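Automatización de servicios de alojamiento
Apuntes de la unidad 3: evaluación de un servicio robotizado de arreglo de camas

Material de clase. Versión del 23 de diciembre de 2024.

1. Qué se ofrece

Kesard comercializa el servicio Flesero, pensado para hoteles pequeños y apartamentos turísticos. El cliente no compra el robot. Contrata un equipo de dos brazos con pinzas, la puesta en marcha y el mantenimiento, con una permanencia mínima de 24 meses y una cuota mensual de 900 euros por unidad. El software de planificación de movimientos, Okoro, va incluido en la cuota. El módulo de informes, Jatau, se paga aparte.

La hoja comercial habla de «cama completa». Conviene leer la letra pequeña: el servicio básico cubre estirar la sábana, extender el edredón y colocar la colcha. Las almohadas y los cojines decorativos quedan fuera y los coloca el personal.

Para la evaluación interesa una cama vestida de forma realista, con cabecero tapizado, almohadas lisas, un cojín estampado, edredón blanco y colcha de color crema con flecos. El edredón arrugado, con un extremo colgando hacia el suelo por los pies, es un caso habitual de partida.
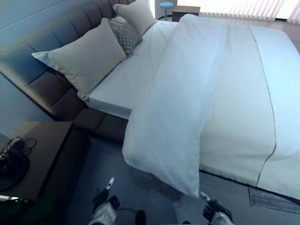

2. Dificultades de la tarea

La ropa de cama es un objeto deformable. Una caja tiene una posición y una orientación; una sábana puede adoptar infinitas formas, y buena parte de la tela queda oculta bajo sus propios pliegues. De ahí salen los problemas que hay que vigilar en cualquier oferta de este tipo:

Localizar el borde. Blanco sobre blanco da poco contraste. En la ficha hay que buscar con qué iluminación garantiza el proveedor la detección.

Coger una sola capa. Si la pinza toma dos, el pliegue se arrastra por toda la cama.

Coordinar los brazos. Con el borde sujeto por dos puntos, una diferencia de tensión tuerce la tela. Además, los brazos proyectan sombra sobre el colchón, y el sistema de visión no debe confundirla con una arruga.

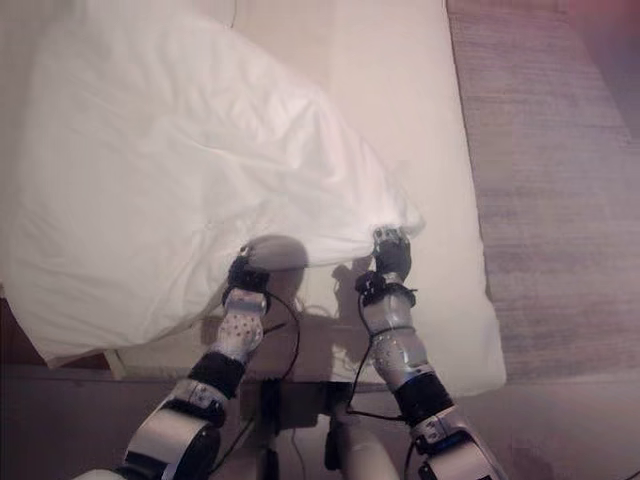 Tiempo de lectura: 3 minutos

3. Criterios de valoración

En el ejercicio de mayo se usó una escala por niveles que mantenemos este curso. Se valora por separado el agarre, el estirado y el acabado. Una cama con buen acabado pero con intervención manual no puntúa en autonomía, aunque el operario solo haya corregido una esquina.

Anotad siempre el estado inicial. Los proveedores suelen dar tiempos medidos con la ropa ya casi extendida, y esos datos no sirven para comparar. También hay que registrar los muebles próximos: una mesilla junto al larguero reduce el espacio de maniobra, y los cables sueltos sobre ella son un riesgo de enganche.

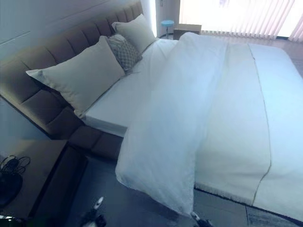

En cuanto al coste, la cuota sola no dice mucho. Hay que sumar el módulo de informes si el hotel lo necesita, la formación del personal y las horas de supervisión, que Kesard no incluye en su cálculo de ahorro. El contrato tampoco aclara quién responde si se rasga una colcha. Preguntadlo por escrito.

4. Trabajo para entregar

Redactad una valoración de Flesero para un hotel de vuestra elección. Debe incluir el coste total durante la permanencia, los supuestos de uso y una recomendación argumentada. Extensión máxima: 3 páginas, sin contar anexos.

Quien quiera comparar con otra oferta puede hacerlo, siempre que use los mismos criterios en las dos.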